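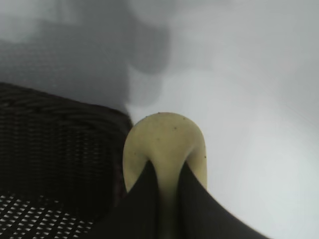 第四章 软物件的抓取与放置

4.1 动手之前

这一章我写得比前面几章啰嗦，大家忍一忍。硬的东西（积木、杯子、盒子）夹歪了，多半一眼就看得出来；软的东西会变形，夹爪明明报了“已夹持”，一抬手它就滑下去了，或者夹是夹住了，脖子那一截被挤得起了褶，放下去半天弹不回来。我在 Prullora 的工位上带过几批新同事，大家卡住的地方差不多都在这儿，所以规矩我一条一条写清楚。

适用范围：Takby 台面臂，配两指软垫夹爪，腕部带相机。用 Patwood 旧款夹爪的同事请看附录二，那边的力值换算不一样，千万别直接照抄本章的数。

开机前请按顺序做下面几件事：

1. 把急停按钮拍下去一次，再旋开，确认控制器上的状态灯跟着变了。每个班次都要做，换人接班也要重做，别不好意思让上一位等你。

2. 擦镜头。用干的无绒布，从中间往外擦。酒精棉片只擦夹爪，不擦镜头，镀膜会花。

3. 看一眼两根手指的内侧垫片。有裂口、有翘边、有发亮的磨痕，都要换。两边一起换，只换一边的话左右摩擦力不一样，夹软物件时会慢慢往一边拧。

4. 清台面。本次任务用不到的东西全部收进柜子，尤其是线缆、胶带卷、还有你的手机（对，我说的就是你的手机）。

5. 在控制器里调出“软物件”配置，核对夹持力上限。默认值是 94，单位是控制器的内部刻度，和牛顿不是一回事，跟别的组交流的时候请说明白。

注意：如果配置页面上显示的是 284，说明上一位用的是硬物件配置。先切换，再使能。用这个值去夹橡胶一类的东西，轻的压出印子，重的直接报废。

4.2 篮子怎么摆

任务里常常要把物件从篮子里取出来，或者放回去，那篮子的位置就得讲究。

1. 篮子底下垫防滑垫。编织篮很轻，夹爪蹭一下就跑，跑了之后之前教的点位全都不准了。

2. 篮沿到基座中心的水平距离不超过 700 毫米。再远，手臂几乎伸直，末端会抖，软物件跟着晃，识别也跟着晃。

3. 篮沿上不搭任何东西，标签、绳子、布条都不行。

4. 深色的篮子配浅色的台面，浅色的篮子配深色的台面。这一条写进规矩之前我们吵过好一阵，后来大家都认了，边缘分割确实稳得多。

提示：台面上的影子比你想象的麻烦。手臂自己的影子、灯架的影子，甚至你俯身过去看热闹的影子，都可能让分割模型把边界画错。调灯的时候让手臂走一遍空行程，盯着腕部相机的画面看，影子如果在抓取点附近来回扫，就把主灯挪开一些，再补一盏柔光。调好以后在灯架脚下贴上地标，下一班照着摆。

4.3 抓取

终于到正题了！下面的步骤第一次请用点动模式，一步一步走，别图快。

1. 选抓取点。一头粗一头细的软物件，优先夹细的那一段。粗的一端受力会鼓，夹爪合到一半就可能被顶开。

2. 手臂移到预抓取位，手指张开，两个指尖对称地落在物件两侧。从腕部画面里看，左右间隙应当差不多宽。差得多就退回去重新对，别指望夹爪自己把它拨正。

3. 以慢速合拢。手指碰到表面的瞬间，力读数会跳一下，这时停一停，让材料缓一口气。

4. 继续加力，到读数稳定为止。允许有轻微的压痕，允许有一点点褶皱。材料从指缝两侧明显挤出来，就是过了，松开重来。

5. 抬升一小段，停住，看物件有没有往下溜。没溜，再走后面的路径。

6. 经过篮沿的时候要留高度。我习惯让物件的最低点比篮沿高出一个手指的宽度，机器的手指，不是你的手指，差挺多的。物件会晃，留少了就蹭上去。

注意：同一个物件连续夹持失败 3 次，请停下来，把物件拿出来检查，在记录本上写一笔。我见过有同事调着参数试了一下午，最后发现是物件表面沾了脱模剂，擦干净一次就成了。

警告：夹爪合拢过程中，任何人的手都不得进入台面上的黄线以内。物件掉了，让它掉；滚下桌子了，让它滚。软垫夹爪看着温柔，夹住指甲盖一样疼，而且手臂在使能状态下随时可能动。要伸手，先按暂停，等状态灯变了再伸。

4.4 放置

放比抓更容易出岔子，原因是大家到这一步都松懈了。

1. 下降到物件刚刚接触支撑面，力读数会略微变小，以这个变化为准，别拿肉眼估。

2. 张开手指时分两段。先张一点点，等材料回弹，再全开。一下子全开，有粘性的物件会粘在一侧垫片上被带走。

3. 垂直退出。斜着退会把物件蹭倒，也会勾到篮子的编条。真勾住了，停机，用手把编条拨开，严禁用机械臂硬拽。

4. 手臂回到待机位后再取物件。

4.5 清洁和灰尘

软的、橡胶手感的表面特别爱吸灰，小黑点、毛絮、桌上的碎屑，沾上就赖着不走。少量的不影响夹持，但是积多了摩擦力会变，颜色识别也会飘。我的做法是：

每个班次结束，用清水打湿的软布把物件擦一遍，晾在架子上，别放暖气旁边。

垫片用酒精棉片擦，等干透再合拢夹爪，湿着合上会互相粘。

编织篮和带孔的托板用软毛刷刷，刷完倒扣着磕两下。缝里的碎屑一定要弄出来，不然下一回全转移到物件上去了。

备用物件装在带盖的盒子里。盖子请盖上，求求了。

注意：不要用胶带去粘物件表面的灰。灰是下来了，胶留下了，后面夹一次粘一次。

4.6 记录

操作记录本放在 Tsakiris 机柜的第二层，和备用垫片在一起。每次至少写下这几项：物件编号、用的配置、夹持力的稳定读数、失败次数、垫片是否更换、灯位有没有动过。

失败的也要写，写得越细越好。“没夹住”三个字等于没写；“抬升后停顿时下滑，右侧垫片有水渍”，下一位看到就知道该先查什么。数据采集的时候，夹持失败的片段同样保留，打上标记就行，别顺手删了，后面做分析的人会来找我，然后我会来找你。

力值上限要改，得在记录本上写理由并签名，下个班次开始前改回默认。每年 3 月做一次全面标定，标定那几天工位停用，请提前安排好任务。

4.7 常见情况速查

夹爪报“已夹持”，画面里物件却没动：垫片只碰到了篮沿，退回预抓取位，把抓取点往外移。

物件抬起来以后慢慢转：两侧垫片新旧不一，或者抓取点偏了。先查垫片。

识别框忽大忽小：看影子，再看镜头，最后才去怀疑模型。

松开后物件不回弹：夹得太久。换一个备用的，这个放着歇到下一班，还是瘪的就报损。

控制器提示“力传感器漂移”：空载状态下归零一次。归零后仍然提示，停用并贴上红牌，按第七章的报修流程走。

本章修订于2021年12月12日，前一版里关于灯位的那两段作废，手上有打印稿的请换掉。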